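Sem Van den Broek has been teaching people to put things back in kitchen cupboards for long enough to have a business card that says so, and I had better admit at the start that I think this is something most of us manage without tuition. I went to see him in Kovdale on a wet morning with that opinion fully formed. Some of it came home with me.

The workshop is called Skolex. It runs in sessions of ten people, on Saturdays, and costs more than I would pay to be told where my colander should live. Van den Broek doesn't flinch at this. "You'd pay a man to look at your boiler," he says. "You use the kitchen more than the boiler." I say the boiler can kill me. He thinks about it and pours the tea.

His method has a name, the Fukton, which he says is from a childhood word for the shelf where everything ended up. I asked whether he had considered a different one. He had not. The Fukton goes like this: you take everything out of one cupboard, put it on a bare table, and sort it by how often your hand goes to it. Size doesn't come into it, and neither does matching. Bowls may be parted from other bowls. A plate you use every morning may sit beside a bottle of ketchup if that is how your mornings go.

"People sort like shops," he says. "All the mugs together, all the plates together. A shop does that because the shop doesn't know what you want for breakfast. You do know."

I put it to him that people also sort like shops because mugs fit next to mugs. Stacking is a real thing. A small cupboard full of items in order of affection would be a small cupboard full of air.

"Yes, you lose space," he says. "You lose a fair bit, I won't lie to you. But most people have one big colander they use twice a month and it has the best shelf in the house, purely for being big. It goes in last so it sits in front."

My own colander sits in front. I didn't mention it.

What he couldn't give me was anything like proof. He says people who do the course save 30 minutes a week. When I asked who had timed them, he said they had timed themselves, on a form, which they filled in at the end of the same day. So that is 30 minutes a week reported by people who had not yet had a week. He took this reasonably well. "It's what they expect to save," he said. "I should probably write that on the website." As I write, it's not on the website.

The part I had gone there mainly to be rude about was the toys. Van den Broek uses toy food for his exercises, fabric and plastic bits of it, mixed in with proper bowls and plates. It looked to me like a nursery had been burgled. He buys them from Van Hecke, a wholesaler two streets away, and says he has been through a good many since he started, the bananas especially.

"Real food makes people nervous on a course," he says. "They want to wash it, they want to put it in the fridge, they start talking about waste. With a toy banana they only think about where it goes."

And do grown adults mind? "The first ten minutes they mind a lot. One gentleman went and sat in his car."

Did he come back?

"For the lunch."

I tried the exercise myself. You stand at a white table with the things spread over it and you're told to clear it into three groups: daily, weekly and hardly ever. I did it in what I thought was good time. Then he asked me to lay the table for breakfast from my own groups, and I reached for a bowl that I had put in "weekly" out of, I think, vanity. I don't eat cereal in the version of myself I'd been sorting for. It was a small thing and I was more annoyed by it than it deserved.

"Everyone does that," he said. "They sort for someone who makes soup."

He's less convincing once he gets going on the wider benefits. There was talk of calmer evenings and of couples who no longer argue. One woman, he told me, had got rid of 300 objects after the course and felt lighter. I asked what the objects were. Lids, largely. I can believe in the lids. I would want to hear from her again in a year, and he has no plans to ring her.

He also sells a set of shelf labels at 40 euros, and here I lost patience. They are labels. They say "often", "sometimes" and "seldom", and there's a pen in my drawer that can do that. Van den Broek says the labels are nicely made. They are nicely made.

Before I left I asked him what he would do if somebody did the whole thing, paid the money, moved the colander, and found in June that everything had crept back to where it had been.

"Then that's where it wanted to be," he said. "I'd tell them to leave it."

It's a decent answer, though I'm not certain it's one you should be able to charge for. I have since moved my cereal bowls down a shelf. The colander hasn't gone anywhere.
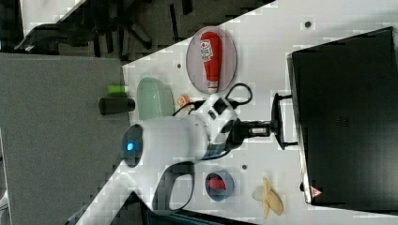
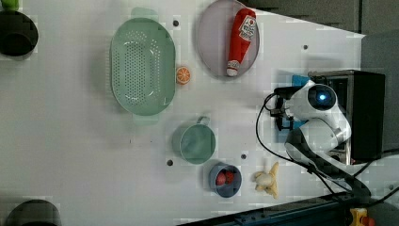

*Bowls, plate, ketchup and banana on the white table at Skolex, Kovdale.*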